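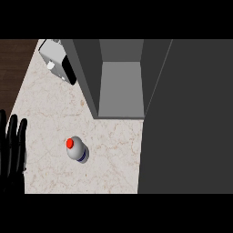

Figure 1. Simulated kitchen, bottle task, seen from above. The hand is at the left and the bottle is on the open counter.

Week 6: Collecting demonstrations
Robot Learning Lab, course handout
Prepared by Kalkidan Mamo and Teguh Khoo

This handout covers the collection exercise. Read it before your lab slot. The training exercise in Week 7 uses the data you record here, so anything you skip now will come back then.

1. What you are collecting

A demonstration is one complete attempt at a task, recorded while a person drives the robot. We store the camera images, the joint positions of the arm and hand, the commands sent by the operator, and a short text instruction. A learner trained by imitation sees the image, the joint positions and the instruction, and tries to predict the command.

The task for this exercise is "pick up the white bottle with the red cap." Everything is done in Dorkus, the course simulator. You will drive a hand with fingers, so you have to decide where each finger goes before you close. Students who used the two-jaw gripper in Week 4 should expect the first dozen attempts to be slow.

Each pair collects 200 demonstrations. They do not all have to be successes, but at least 150 must be. Keep the failures. We will use them in Section 6.

2. Starting positions

Look again at Figure 1. The bottle has open marble on every side, and the hand starts well to the left of it. This is an easy layout. The fingers can come in from several directions without touching anything else, and the cap and the stripe are both in view.

If all 200 of your demonstrations look like this one, the learner will do well on this layout and badly on most others. It may not even learn to look at the bottle. With a fixed start and a fixed goal, the same sequence of commands works every time, and the learner can get a low training loss by replaying that sequence from the joint positions alone.

So vary the start. The reset script takes three settings:

bottle_xy: position on the counter. Use the full allowed range, including spots close to the appliance and close to the dark surface on the right.

bottle_yaw: rotation of the bottle. The cap should point in all directions across your set.

hand_start: starting pose of the hand. There are eight presets. Use all of them about equally.

Do not choose the values by hand. People who pick positions by eye tend to stay near the middle and avoid anything awkward. Run reset with the random flag and take what it gives you. If the bottle lands somewhere that cannot be reached, mark the episode "unreachable" and reset. Do not drive anything for those.

3. Driving the hand

Use the Skiltero glove at station 1 or the keyboard controls at station 2. The glove is quicker once calibrated. Calibrate at the start of the session and again whenever you swap operators.

Approach at a steady speed. Slow down before contact, then close the fingers together. Try not to stop completely in the middle of the motion. A pause while you think looks the same to the learner as a decision to stand still, and a policy trained on many pauses will freeze in the places where you paused. If you need to think, do it before you press record.

Both partners should drive. Split the work evenly and enter your own operator ID each time. Last year one pair let the better driver do nearly everything, and we could not tell until the evaluation why their policy only ever approached from one side.

Corrections are welcome. If the hand drifts wide and you bring it back, keep the episode. Those few seconds show the learner how to recover from a state it would otherwise never see in training.

4. When to start and stop recording

Start recording with the hand still, after the reset has settled. Stop about one second after the bottle is lifted clear of the counter and held. The simulator checks the height and prints "lift ok" in the console.

Long tails at the end are a common problem. If you keep recording for ten seconds while you talk to your partner, a large share of the data becomes "hold still," and the learner weights it accordingly. The trimming tool can fix this afterwards, but it is slow work over a full set.

The time limit is 500 steps per episode. An episode that reaches the limit is saved automatically and labeled "timeout."

5. Labels and instructions

Give every episode one outcome label:

success - bottle lifted and held
drop - bottle lifted, then lost
miss - fingers closed without holding the bottle
knock - bottle pushed or tipped over before the grasp
timeout - limit reached
unreachable - not attempted

Label each episode right after you record it. The label has to describe what happened in the simulator, even if you feel the attempt was nearly good. If the fingers touched the bottle and it rolled, the label is "knock," and you reset.

Write the instruction in your own words. "Pick up the white bottle," "grab the bottle with the red cap" and "lift the bottle off the counter" are all fine. Use at least ten wordings across the set. Check that each one is true of the scene. We once found 39 episodes with an instruction that named a cup, copied over from another exercise, and they had already been used in two training runs.

6. Looking at your own data

Before you submit, open the set in Teltum and make these plots:

a) Bottle positions, drawn as points on the counter. Look for empty regions.
b) Episode length, as a histogram, one color per operator.
c) Success rate by hand_start preset.
d) Commanded speed over time for ten random episodes.

Then watch 20 episodes from start to finish, chosen at random. Watch them from the same view the learner gets. In the overhead view, the hand can cover the bottle during the last part of the approach. Note how many steps the bottle is hidden for, and whether the wrist camera still shows it. You will need this when you choose the camera inputs for Week 7.

For the failures, write one paragraph on where they cluster. Most sets show a pattern. A preset that fails twice as often as the others usually means that the approach from that side needs more examples, so collect an extra batch there if you have time.

7. How many are enough?

There is no fixed answer. For this task, the reference policy trained on 1000 varied demonstrations, pooled from last year's groups, was clearly better than the one trained on a single group's 200. It was also better than one trained on the same number of demonstrations from a single hand_start preset. Your Week 7 report should include a curve with 50, 100, 150 and 200 demonstrations, so that you can see where your own set stops helping.

Pick the smaller subsets at random. Taking the first 50 in order gives you mostly your worst driving.

8. What to hand in

- The data folder, named with your group number
- The four plots from Section 6
- The paragraph on failures
- Reset seeds, so that we can rebuild your starting layouts
- One page on anything you changed partway through (speed, controls, labeling rules)

Upload to the Nasution server by 15 March 2026. Folders over the quota are rejected without a clear message, so check that yours is listed after the upload finishes.

Bethel Gudeta runs the glove station and can help with calibration. Questions about labels go to Haris Dervishi. Bring your group number to the first slot.

Reading for next time: course notes, chapter 5, sections on compounding error and on mixing operators. The proof at the end of the chapter is optional.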